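2020年8月10日 星期一 晴，很热

早上六点醒了。窗户整夜开着，房间里还是不凉快。我先喝了一杯水，然后坐在厨房里等太阳照到对面的墙上。Furthorpe 的夏天一般不是这样的，这里的人习惯了下雨和风，一热起来就不会生活了。面包店的门口写着“今天只开到中午”，邻居把椅子搬到楼梯间里坐着，说那里最凉快。

我用中文写日记已经很长时间了。以前的老师告诉我，写日记不要写“今天我很高兴”，要写一件事情，让读的人自己知道你高不高兴。我试着这样做，可是有时候还是会写“今天我很高兴”，毕竟这句话我写得最不容易错。

今天我要写的是收拾东西。这个题目很大，我不知道能不能写完。

事情是这样开始的。上个星期我找一把小剪刀，找了一个下午。那把剪刀是我母亲的，柄上缠着蓝色的线，剪线头非常好用。我找了缝纫盒、抽屉、浴室的柜子，还有冬天大衣的口袋。在找剪刀的过程里，我找到了很多别的东西：一张过期的图书馆卡，三只不成对的手套，一个我以为送给别人了的茶漏，还有一封我自己写的、没有寄出去的信。剪刀没有找到。晚上我坐在地上，周围都是东西，忽然觉得自己住在一个仓库里，而且是一个没有目录的仓库。

所以我决定从头收拾一次。我给自己的规定很简单：每样东西要有一个地方，用完了要回到那个地方。中文里有一个词叫“归位”，我很喜欢。我的母语里没有一个这么短的词，我们要说“把它放回它属于的地方”，说完了人已经累了。

第一天收拾的是门口。门口最乱，每天进来出去，手里的东西都先放在那里：钥匙、信、零钱、口罩、笔、还没有看的广告。现在又多了一小瓶洗手的液体。我想，小的东西应该有一个边，没有边，它们就会走开。我以前用一个碗，但是碗太深，东西叠在一起，要找钥匙就得把手伸进去翻。浅的盘子比较好，一眼就能看到底。红的最好找，放在白桌子上，离得很远也看得见。
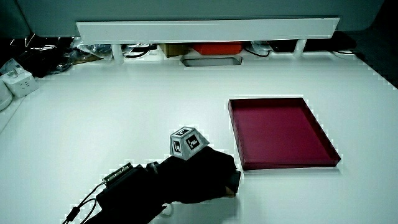 分类：日记 · 家里的事

门口收拾好以后，我有两天非常得意。第三天，我发现钥匙在盘子里，可是信不在，信在冰箱上面。我完全不记得把信放到冰箱上面了。我想我的手比我的脑子更老实，手还记得以前的习惯，它觉得信就应该在冰箱上面。改变手的习惯要多久，我不知道。书上有各种说法，我都不太相信。

这件事让我想到我的祖母。她的家里什么都有位置，而且这些位置非常奇怪。针线在饼干盒里，饼干在茶叶罐里，茶叶在一个写着“盐”的瓶子里，盐放在灶台边上，没有盖子。客人来了什么也找不到，可是她自己晚上不开灯也能拿到任何一样。有一次停电，全家人都在黑暗里喊来喊去，只有她走到柜子前面，拿出蜡烛，又走到窗台，拿出火柴，前后没有碰到一把椅子。那时候我还小，觉得她会魔法。

后来她搬家，家里人好心，帮她把所有的东西都放到了“正确”的瓶子里，还贴了标签。盐在写着盐的瓶子里，茶在写着茶的罐子里。结果她每天都在生气，泡茶的时候打开的总是盐。最后她自己又慢慢换了回去，标签没有撕，所以比以前更乱了。我写到这里笑了出来，不过当时大家都没有笑。

我现在收拾自己的家，常常问自己：这个位置是给谁看的？如果只有我一个人住，我需不需要别人也能找到？我想了很久，答案是需要一点。去年十一月我生病，躺在床上不能起来，朋友来帮我做汤，她在厨房里问了我很多问题：锅在哪里，勺子在哪里，有没有胡椒。我发着烧，在床上一个一个回答，嗓子都哑了。那碗汤很好喝，但是里面没有胡椒，她最后放弃了。胡椒在书架上。为什么在书架上，我可以解释，可是解释起来很长，跟一本菜谱和一个下雨的星期天有关系。

第二天收拾的是书。这个部分我写得短一点，因为做得不太好。我有364本书，数字是抄来的：几年前为了买保险，我做过一张表。后来应该又多了，但是我没有再写进去。我想把书按照语言分开，很快就碰到问题。字典应该放在哪一种语言里？中文字典是两种语言的，它是中文书，还是我的母语的书？我先把它放在中间，当作一座桥。后来它太重，把两边的书都挤倒了，我就把它放到桌子上，反正每天要用。

我最旧的一本中文书是一本小学课本，在旧书摊上买的，里面有前一个主人的铅笔字。那个孩子在“春天来了”旁边画了一只很胖的鸟，在“妈妈”旁边什么也没有画，在生字表下面写了一个小小的“难”字。我学中文的第一年每天看见这个“难”字，觉得有一个同学坐在旁边。现在我认识3,000个汉字，这也是老师给我算的，她让我做过一个测试。认识和会写是两件事。今天写“缠”字的时候我查了字典，写“灶”字的时候也查了，后来写“嗓”字，没有查，写完心里不安，又去查了一次，是对的。

把书从架子上拿下来的时候，有很多纸从书里掉出来。有火车票，有树叶，有一张 Oh 咖啡馆的收据，上面的字已经快看不见了。Oh 是以前火车站旁边的一家小店，名字就是这两个字母，招牌上也没有别的说明。老板告诉过我，他本来想了一个很长的名字，去做招牌的时候发现每个字母都要付钱。那家店关了以后，地方空了很久，现在卖手机壳。我在那里背过很多生词，也在那里第一次用中文跟一个陌生人说话。那个人问我厕所在哪里，我回答得太高兴，告诉了他三遍，还站起来用手指给他看。

收据我没有扔，又夹回了书里。我知道这不是收拾东西的正确方法，应该扔的没有扔。可是书里面也是一个位置，我这样想，就算它归位了。

第三天开始收拾厨房。中间我去了一次 Stenar，想买几个一样大的玻璃瓶。Stenar 在河的那一边，卖各种盒子、瓶子、架子和钩子，走进去就觉得自己的生活可以变得很整齐。现在店里不能进很多人，要在外面排队，地上贴着圆点，一个人站一个圆点。排在我前面的男人手里拿着一张纸，上面画着他家的柜子，每一层的尺寸都写得清清楚楚。我什么都没有量，有点不好意思，在队伍里用手比了比我记忆中的柜子，大概像在跟谁打招呼，对面的小孩子也向我挥了挥手。

轮到我进去的时候，一样大的玻璃瓶只剩下大的。店员说下个星期会有小的。我买了一块抹布就回来了。在桥上我想，我家里已经有很多瓶子了，果酱的、蜂蜜的、腌黄瓜的，洗干净了都放在水池下面，等着有一天有用。它们不一样大，盖子的颜色也不一样。回家以后我把它们都拿出来，泡在水里，撕掉商标。撕商标花了整个晚上，胶特别难去掉。用油擦，再用热水洗，手指都皱了。蜂蜜瓶最容易，腌黄瓜的最难，我猜黄瓜厂的人非常自豪，不希望别人忘记他们。

现在米在果酱瓶里，红豆在黄瓜瓶里，胡椒离开了书架，住在最小的蜂蜜瓶里。我没有贴标签。瓶子是透明的，看得见。只有糖和盐看起来一样，我想起祖母，就在盐的瓶口系了一根线。

昨天晚上我给妹妹打电话，告诉她我在收拾家。她说：“你每次心里有事就收拾家。”我说没有事。她不说话，等着我。她从小就会这样等。后来我承认，可能是有一点事。这一年里大家都在家里，墙好像离得近了。以前家是晚上回来睡觉的地方，乱一点没有关系，现在早饭、工作、上课、看医生都在同一张桌子上。早上桌子是办公室，中午是饭馆，下午我把电脑移开，它又变成教室。每变一次，就要把上一种生活的东西拿走。我觉得累，累的地方可能就在这里：一天要搬好几次家，可是一步也没有出门。

妹妹说她那边也一样，她的桌子上还有两个孩子的拼图，有一张拼图拼了很久不许动，全家人绕着它吃饭。少了一块，大家都怀疑狗。我们说了很久的话，最后她问我剪刀找到没有。我说没有。她说，那把剪刀不是在她那里吗？我说不可能。她去看了，回来告诉我，她那里有一把，柄上缠的是绿色的线。我们两个人都不说话了一会儿。母亲可能有两把，也可能我一直记错了颜色。

我今天想了一天这件事。蓝色我记得非常清楚，我甚至记得线的头有一点散开，母亲用指甲把它按下去。但是记忆也许跟祖母的瓶子一样，外面写的是一样，里面装的是另一样。妹妹说要把剪刀寄给我，我让她不要寄。她用得着，孩子们要剪纸。

中午太热，我没有做饭，吃了冷面条和西红柿。吃完以后把桌子擦了一遍。我喜欢桌子擦干净的那几分钟，白白的一片，手放上去会有影子。 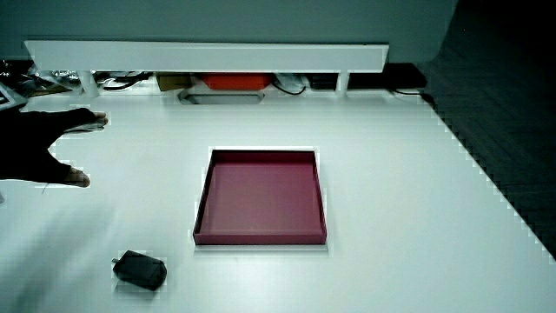
阅读时间：6分钟

下午继续写。刚才我看了一遍上面的部分，改了四个地方。“老实”这个词我不知道用得对不对，查了字典，里面说可以形容人，没有说可不可以形容手。我决定留着。

下午我收拾了信和卡片。它们原来在一个鞋盒里，我把盒子倒在床上，一封一封地看，一共70封。这个数我真的数了，用铅笔写在盒盖里面。数完以后很吃惊，我以为会有更多。小时候我觉得家里每天都有信来，邮递员的自行车一响，大家都跑出去。可能很多信是给父母的，我只是跟着跑。

信怎么归位，这是最难的。按照人来分，有些人只写过一封，孤孤单单的一个信封，看着可怜。按照时间来分，同一个人的话就断开了，前面问的问题，要隔很多封才有回答。我试了两种方法，床上铺得满满的，晚上差一点没有地方睡。最后我是按照信封的大小放的，大的在下面，小的在上面。这个方法没有任何道理，但是盒子可以盖上了。

里面有一封信，是大学时候的室友写的。她毕业以后去了 Vornus，那是一个夏天的项目，大家住在山里修旧的石头路，每天把滚下来的石头搬回原来的地方。她在信里说，第一个星期她恨每一块石头，第二个星期她开始认识它们，哪一块是平的，哪一块下面有蚂蚁。她说修路的老人从来不量，拿起一块石头，转一转，就知道它应该去哪里。她也学着转，转了一个夏天，只放对了几块。信的最后她问我，城里是不是还那么吵。

我已经不记得有没有回答她。那封没有寄出去的信，就是我找剪刀的时候找到的那一封，我拿来对了一下，收信人不是她。那封信是写给一个房东的，说暖气不热，态度非常客气，用了三次“麻烦您”。我那时候大概是写完以后暖气就好了。信封上连邮票都贴了，现在邮票已经不够用了。

看完信已经快到傍晚。我出去走了一圈，从河边走到水闸，再从小学后面回来。学校的门关着，操场上的草长得很高，有人在栏杆上挂了一只捡到的小鞋子，鞋带打得很整齐，等着它的主人来拿。我很喜欢这里的人这样做。在 Furthorpe，冬天的栏杆上全是手套，套在尖尖的铁条上，好像一排人在打招呼。捡到的人不拿走，也不交到哪里去，就放在附近高一点的地方，让丢的人回来看得见。手套的位置本来是手，暂时没有手，就先放在栏杆上。

我那三只不成对的手套，另外三只说不定也在什么地方的栏杆上挂过。我没有回头去找。我走路不喜欢走回头路，这个习惯不好，丢过很多东西。

路上碰到楼下的邻居，就是把椅子搬到楼梯间的那一位。她问我最近在做什么，晚上总是听见我搬东西。我赶快道歉。她说没有关系，她还以为我要搬走。我说不搬，只是在家里面搬。她听了点点头，说她退休那一年也这样，把家里所有的柜子换了一遍位置，最后只有一个花架比以前好。她说话很快，我的当地话到现在也不是每一句都懂，“花架”是我猜的，也可能是鱼缸。

回来以后我坐在门口换鞋，看见浅盘里面有钥匙、一支笔、两个硬币。信今天没有。口罩挂在钩子上。一切都在它的位置，我反而有一点不习惯，站了一会儿，不知道手里该拿什么。

关于收拾东西，我还想写几点，以后自己可以看。

一次只收拾一个地方。我第二天同时开始了书和衣服，结果衣服在书架上过了一夜。

不要在收拾的时候看信。如果一定要看，先吃饭。

不知道放在哪里的东西，可以先放在一个篮子里。我的篮子现在在卧室门后面，里面有一个门把手（不是我家的门上的）、一卷没有头的胶带、几把不知道开什么的钥匙、一个很漂亮的木头夹子。每个月看一次。我这样规定，能不能做到要看下个月。

扔东西之前想一想，但是不要想太久。那个茶漏我想了太久，现在又用起来了，泡出来的茶里还是有很多叶子，当初不用它就是这个原因。

衣服我还没有收拾完。夏天的都在外面，冬天的在床下面的箱子里，春天和秋天的没有自己的位置，每年流浪两次。中文里说“换季”，我问过老师，是人换还是衣服换，老师说你想得太多了，背下来就好。她说得对。我学中文的时候想得太多的地方，后来都没有考过。

晚饭吃了面包和中午剩下的西红柿，加了一点胡椒。打开柜子，手自己先往书架那边伸了一下，又回来。蜂蜜瓶的盖子有点紧。

天黑以后终于有风了。对面楼里有人在练钢琴，总是弹到同一个地方停下来，从头再来。我给 Stenar 写了一封电子邮件，问小玻璃瓶什么时候到，写完觉得已经不需要了，又没有删，就发出去了。明天要打电话给牙医，要还邻居的梯子，还要买灯泡，厨房的那个今天闪了好几次。

剪刀还没有找到。大衣的里面那个口袋我没有看过，明天看。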